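Envelopes, and the small junk that travels with them

Every household has a flat surface that attracts paper. Ours is a marble-patterned one, brown with white and tan veins, and I picked the pattern because it hides crumbs. It also hides paper clips, stamps and the back of one earring, so I can't recommend it to anyone who owns small things.

What follows is the system I use for colored envelopes, which breed in drawers from the holidays until about June. It takes an evening. If you have a box of 200 from the warehouse store, it takes two evenings and some self-reflection.

Start by dumping everything out. I know the tidy people say to work one drawer at a time. The tidy people have one drawer. Put it all on the table, envelopes and whatever comes with them, and resist the urge to read old cards. You will read one. Read it and move on.

Pull out anything that isn't an envelope before you sort a single color. In my experience an envelope drawer is half envelopes and half things that were once near an envelope: a pack of cards, a glasses case, a souvenir from Drimham that was never going to have a proper home. Put them at the back of the table and leave them there. If you start finding homes for them now you'll end up in the hall closet at ten at night, holding a tennis ball.

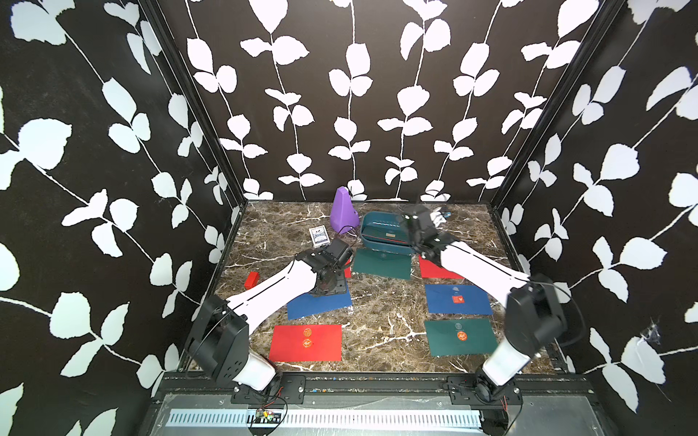

Red, green and blue, before sorting. The purple tower is staying out of the drawer.

Next, sort by size. Color is more fun and completely useless, as you'll learn the first time you try to force a big card into a small red envelope because red was on top. Size first, then color inside each size if you must. I must.

Check the gum on every flap. Press a fingertip to it for a second. If it grabs, that envelope has been through a humid summer and is planning to seal itself. Slip a strip of wax paper under the flap and use that one first. If it's already stuck shut, an hour in the freezer and a butter knife will sometimes open it. Sometimes you'll get a torn envelope, which makes a decent shopping list.

Store them standing up. Flat stacks slide, and the bottom ones curl at the corners. A shoebox works fine. I bought the Grosier letter tray, which has slots, and then found that my envelopes are a hair too wide for the slots, so the Grosier letter tray now holds takeout menus. The shoebox came free with shoes.

Keep stamps with the envelopes, in a small case with a lid that shuts. An old glasses case is good for this. Label it, or you will hand it to a guest who is looking for their glasses.

Playing cards go back in their box, and the box goes with the games. Count the deck first if you care about that sort of thing. We have been playing without the four of clubs for years and everyone has adjusted.

While the table is clear, wipe it. Then look up. Cobwebs love a patterned wall, and on black wallpaper with white vines they can pass for part of the design all winter. A dry paintbrush lifts them off without smearing. Don't use a damp cloth until you've tried it on a corner, particularly on dark paper, where a pale rubbed patch will be the first thing your mother-in-law sees.

Last, decide on a limit. Mine is 70 envelopes, all colors and sizes together, because that's what fits in the shoebox with the lid on. Extras go to the school art closet, where they're turned into puppets. I've received two of the puppets back. They are in the drawer.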